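Can my landlord's agent hold viewings every week while I'm still living here?

Posted in Renting and Buying, Nov 22, 2019

I rent a two-bed flat in Briltthorpe and the owner is selling. I had a letter in July to say it would be going on the market, and since then the agents (Flidon) have been bringing people round. At first it was one visit every couple of weeks. Now they want a regular slot and have asked for a spare key so they can let themselves in when I'm at work.

My tenancy is a 12 month assured shorthold and it has a bit over three months left to run. The clause about access says the landlord or agent may enter "at reasonable times on 24 hours' written notice to inspect, repair or show the property to prospective tenants or purchasers in the last 60 days of the term". We are not in the last 60 days yet. I pointed this out by email and was told that it's a standard clause and that most tenants are happy to help.

I don't want to be awkward. I've kept the place tidy and I've been out for most of the viewings. But last time I came home and the back door had been left unlocked, and one viewer had been through the airing cupboard. I work shifts, so a morning appointment can mean someone walking through while I'm asleep.

What I'd like to know:

Do I have to let them in before the 60 days start?

Can I refuse to give them a key?

Does a text message count as written notice?

If the flat sells while I'm in it, do I have to leave on completion?

I'd also like to stay in the area if I can, so I don't want a bad reference.

shiftworker_flat9

Posted by Marrowfield

Going by the wording you've quoted, no, you don't have to allow viewings yet. The clause gives them the right to show the flat in the last 60 days and you are outside that. Before then it's up to you. You can say yes to some and no to others, and you can attach conditions.

You have a right to what's called quiet enjoyment, which means you can live in the flat without the landlord or anyone acting for the landlord turning up as they please. An agent who comes in after you've clearly said no is on weak ground. The exception is a real emergency such as a burst pipe, and a viewing isn't one.

On the key, the landlord probably has one already and the agents can get it from them. Check whether your agreement says anything about keys. If it doesn't, I wouldn't hand over your spare. What matters more is when any key gets used, so put it in writing that no one is to enter without your agreement to that particular visit.

On texts, look for a section near the back of the agreement headed "Notices". Some say post only, some allow email. If it's silent people will argue either way. I would just ask for everything by email so that both sides have a record. Save the texts you've had already.

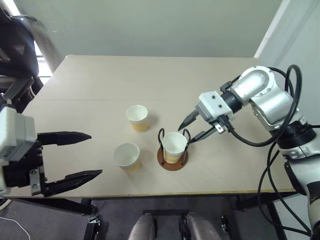
As for the sale, your tenancy doesn't end when the flat changes hands. The buyer takes it on with you in it and becomes your new landlord on the same terms. If they want it empty they need to serve proper notice or wait for you to go by agreement. Read the agreement for a break clause, as that could change the dates. If your deposit is in a scheme it should stay protected, but ask for written confirmation of who holds it once the sale goes through.

The unlocked door is worth a separate email. Say what date it was, what you found, and that you expect any further viewings to be accompanied the whole way round. If you have contents insurance, check what it says about theft with no forced entry.

What I did when I was in your position was offer one fixed hour a week, at a time that suited me, with all the viewers booked into it back to back. The agents grumbled and then agreed. It got the place sold and I had a decent reference at the end. You could also ask for something off the rent while it goes on. They don't have to give it, but sellers who want a tidy flat and a helpful tenant sometimes will.

Posted by oldstreetlet

Change the barrel on the lock. Takes ten minutes. Keep the old one and put it back when you leave. They can't come in then can they.

I had the same with Villalobos lettings years ago and they kept turning up until I did that. Never heard another word.

Posted by Pennywort

I'd be a bit careful with the answer above. Plenty of tenants do change the barrel, but your agreement may say you need permission first, and if there's a leak and no one can get in you could end up paying for the damage. Try the email first.

Most of what Marrowfield says matches what I was told by the advice line when my building was sold. I would add a couple of things.

Ask Flidon whether they are marketing it with vacant possession or with a tenant in place. If the listing says vacant, the owner is expecting you to go at the end of the term and you'll want to start looking now. If it's being sold to investors you may be able to stay on, and the buyer might be pleased to have someone already paying. We had 108 flats in our block at Gusine Court and a good few of the tenants simply carried on under the new owner.

Ask about photographs too. Ours were taken with my things in every room and put online before I'd seen them. I asked for the bedroom ones to come down and they did it the same afternoon.

With shifts, send them your rota a fortnight ahead with the times you can't do marked on it. I found agents were much easier to deal with once they had something in front of them to book around. If they ignore it, that's the point to go to the council's private renting team, and you will have the emails to show them.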